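Guides > Floors > Tile > Laying Out a Grid Before You Set Anything

How to Lay Out Big Square Floor Tiles So the Lines Stay Straight

I put off tiling our mudroom for most of a year, and I'll tell you right now that the part I was scared of (the cutting) was easy, and the part I barely thought about (the layout) ate up two whole evenings. So this page is all layout. If you want mortar and grout, I have separate guides for those, and they'll make a lot more sense once you've done this part.

What you'll need: a tape measure, a chalk line, a pencil, a long straightedge, spacers, and a good broom. I used a Brindo chalk line with blue chalk, mostly because that's what was in the garage.

Step 1. Sweep, then sweep again

A chalk line will happily snap right over a crumb of old plaster and come out with a little kink in it, and you won't notice until you're on your knees with wet mortar. Get into the corners too.

Step 2. Find the middle of the room

Measure each wall and mark its halfway point on the floor. Snap a line between the opposite marks, both ways, so you have a big cross. Ignore closets and little nooks for now, they only confuse things.

Step 3. Check that the cross is square

Measure 3 feet from the center along one line and 4 feet along the other. The distance between those two marks should be 5 feet on the nose. Mine wasn't! Old houses are like that. Keep the line that looks best from the doorway and nudge the other one until the numbers agree.

Step 4. Do a dry run

Lay a row of loose tiles along each line, with spacers, all the way to the walls. If you end up with a skinny sliver at one side, shift the whole row over by half a tile and look again. I wanted at least 2 inches at every edge, and it took me three tries to get there.

Step 5. Look at it from down low

Crouch in the doorway and sight along the seams before you commit. Dark tiles with thin joints are lovely but they do draw your eye down every line, so take your time with this one and have a cup of coffee while you're at it. 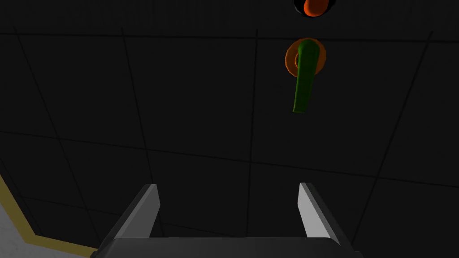

Step 6. Snap your working lines

Once you're happy, pick up the loose tiles and snap extra lines every two or three tiles, remembering to include the joints in your measurement. Start setting at the center and work toward the door, so you don't end up stranded in the far corner.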